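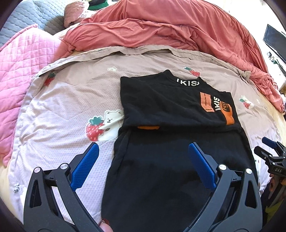
Hand-Held Grippers: Your Questions, My Opinions

6 min read

I've been comparing hand-held grippers for folding clothes since January, and my inbox keeps filling up with the same questions. So I finally typed up my answers. I'm one person with a bed, a pile of T-shirts and way too many opinions, so if your experience is different, tell me!

Which grippers are you comparing?

Three sets of fingers so far. The first is the open kind with triangular cut-outs and blue textured pads, and that's what I use most days. The second is a solid jaw from Fomen with a smooth rubber face. The third is a narrow pincher from Skireo that I really wanted to love (it's so light!) and mostly don't.

Why clothes? Wouldn't blocks be easier?

Oh, much easier. Blocks are how I started, and every gripper I tried was great at blocks. I learned nothing for weeks. A T-shirt slides, bunches up and hides its own edges, and the second you grab one layer the other one wants to come along for the ride. If two grippers feel the same on a block, put a shirt under them and you'll know in a minute which one you want.

Do you need two?

For folding, yes. I tried to get by with one for a while and ended up dragging shirts around like a dog with a sock. With two, one side can hold the cloth while the other does the moving. You can practice with one if that's all your budget allows, and picking up socks or moving a folded stack is fine single-handed. Just don't judge a gripper on folding until you've had a pair.

What do the cut-outs in the fingers do?

They let the finger bend around whatever it's squeezing. On a thick hem that's lovely, because the pad stays flat against the cloth. On a single thin layer it can be a bit mushy, and you have to come in lower than feels natural. I press the tip down into the bedding a little, close, then lift. Took me a whole evening to stop pinching air.

Is a bed a fair place to test?

I get this one a lot, usually from people with very nice tables. A bed is soft, so the tips can sink in and get under an edge, and that flatters almost every gripper. The flip side is that you can grab the cover along with the shirt. I'd say test on both. The Fomen jaw is far better on a hard table than on a duvet, and I would've sent it back if I'd only tried it on the bed.

Does the color of the shirt matter?

To your hands, no. To the camera, a lot! Black on black is the worst case I've got: a black shirt and black fingers, with the folds barely showing. The IKIS shirt stays in my test pile for exactly that reason. It does have a white wordmark in the collar and some orange on the graphic, so there's something to line up by. A plain black tee is meaner. If you want a gentle start, pick a light shirt with a big print.

And does a patterned bedcover confuse things?

It might confuse whatever you train later, and I think that's a reason to leave it on. Mine has bears hugging strawberries all over it. I've also done rounds on a plain sheet, and I keep the two sets in separate folders so I can compare them. Niloufar Mirzaei, who I swap recordings with, does everything on one gray mat, and her numbers look better than mine. Her mat has never had a rumpled blanket on it, though, so I'm not jealous. (I'm a little jealous.)

How do you score a fold?

Very simply. Each gripper gets 70 tries on the same shirts, in the same order. A fold counts if the edges meet well enough that I'd put it in a drawer. I write down every time I grab two layers when I wanted one, every drop, and every time I had to let go and start again. I don't time single folds anymore, it only made me rush.

So who's winning?

The blue-padded pair, on clothes. In the last round I had 8 double grabs with them, and I lost patience with the Skireo pincher before I got to the end of its set, so that one is getting a do-over. For small hard things I'd still reach for the pincher.

How often do you clean the pads?

Before every round. Lint gets into the texture and the grip goes off so slowly that you don't notice. A damp cloth does it for me. Let them dry fully before you start.

My wrists hurt. Is that normal?

Mine did too! Lower your work surface, loosen your hold and take breaks. If it keeps hurting, stop for the day.

Can I send you my results?

Please do. Tell me the gripper, the surface and what you folded.

Comments (4)

Sang Diệp
Tried the press-down-then-close thing on a hoodie and the pocket came up too. Any trick for pockets?

Reply from the author
Come in from the side seam and stay well clear of the pocket. Hoodies are still my nemesis.

Tài Ông
Would love to see towels added. Mine are thick and the solid jaws beat everything else I own.

Hạnh Bạch
Were the Fomen jaws the smooth version or the ribbed one? I have the ribbed and it leaves marks on thin cotton.

Contact | © The Folding Notes | Back to top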